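Home | Reviews | Clubs | Kits | About | Contact

Skilley Two-Arm Starter Kit: a term with the laundry robot

Our school robotics club picked the Skilley kit over the Oltico in February, mostly on the strength of a demo video in which two arms fold a towel in less time than I take to find the corners. We've had a full term with it now, 12 students taking turns, and I'm less impressed than the video wanted me to be.

Assembly first. The box says an afternoon. It took us 2 Saturdays, and one of those went to a manual that calls the same bracket by three different names. The arms themselves are decent for the money. Cabling is the weak spot — long runs looping off the grippers, and you spend a fair bit of each session making sure they don't snag on a sleeve.

The folding program that comes with it is where I lost patience. It wants a square of cloth laid flat in the middle of the table. Kids don't wear squares. Our year nines threw it out and began teaching the arms by hand on ordinary clothes, which was slower and far better for them. They learned more about seams and friction than I'd have got out of any worksheet. 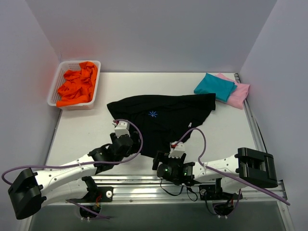

Kristaps Pärn reckoned the T-shirt was the only honest test in the whole program, as a towel forgives a sloppy grip and a shirt doesn't. I agree with him, though I'd add that dark fabric is a pain for the camera software. Once a black shirt bunches up, good luck getting it to find the hem.

Our best run of the term was 59 seconds for one shirt, and I wouldn't have put it in a drawer. Does that matter for a club? Probably not. It does matter if you're a parent council being sold on a "household ready" kit.

Buy it for the arms, skip the paid lesson pack, and budget for spare gripper fingers.

Comments

Caoimhe Mulligan: We had the same trouble with the manual. The Clolska forum has a corrected parts list, worth printing before you open the box.

pastelbot: So is the Oltico any better or not?

K. from Ballarat: Lesson pack is rubbish, agreed. Arms have been fine for us though.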